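Ultstead open day, anyone else go?
Forum > Shop Floor > Automation and Robotics

millrat_dan
Went to the Prenwood open day at their Ultstead building in March. They had the arm cell running most of the morning and let people stand at the fence and ask questions. Mostly bin picking and putting parts in trays. Two cells, one demo each, and a talk by Katalin Boros at the end. Coffee was free, parking was not.

The arm is the Nepia with the two-finger gripper and a small camera at the wrist. Software on top is Tasix. They said the cell had done 1,160 picks the week before with 14 drops. I didn't see a log, that's what was on the slide.

For our shop I'd call it slow but usable. We do short runs and the changeover interests me more than the speed.

gearlash
I was there in the afternoon. Slow is being kind. I timed it on my phone and got 8 seconds a pick when it went well. When it went badly it stopped, backed off, looked again and tried from another angle. A person would have been done and on to the next tray.

millrat_dan
A person also goes home at 3:30. I'm not saying it replaces anyone on day shift.

pat_in_receiving
Did they say what it costs?

millrat_dan
No. I asked twice. They want to come look at your parts first.

gearlash
Which means a lot.

tolstack
Integrator here, not with Prenwood. Wanting to see parts first is normal. I wouldn't quote a picking cell blind either. The 14 drops would bother me less than how they count a drop. If it lets go of a part over the bin and picks it up again, is that a drop or a retry? Ask them that.

millrat_dan
Katalin Boros got that question in the talk. She said a part that lands outside the bin or tray is a drop and everything else is a retry. She didn't have the number of retries with her.

tolstack
There you go then. The retries are your cycle time.

pat_in_receiving
What does the camera see when it's right down in there? Ours is fixed overhead and we lose parts in the corners every time. I've been told a wrist camera solves that.

millrat_dan
Depends how close it gets. They had the wrist view up on a monitor and were handing out stills from it. This is one of the close ones. At that range there's not a lot to go on.

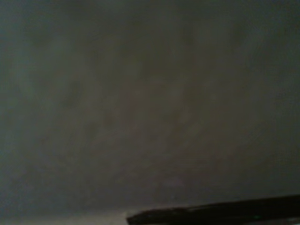

Wrist camera view, Nepia cell, Ultstead. Dark shape lower right is most likely a gripper finger.

gearlash
So it's gray. What's the gray part?

millrat_dan
Couldn't tell you. Some plain surface up close and out of focus.

tolstack
I wouldn't judge the camera on that. You take your good look from higher up and plan the grasp there. The last bit of travel you're mostly trusting the plan. Fixed overhead plus wrist is what I'd put in if the budget allows.

gearlash
Or you buy a bowl feeder and skip the cameras.

tolstack
For one part, sure. Dan said short runs.

millrat_dan
We have 278 active part numbers. I'm not buying 278 bowl feeders.

pat_in_receiving
Thanks, that helps. I'll ask our guy about adding a second camera before we look at anything new. Is Prenwood doing another one of these?

millrat_dan
They said probably in the fall. I signed up for the mailing list and will post here if I get something.

gearlash
I'll go again if they run it on oily parts. Everything in that bin was clean.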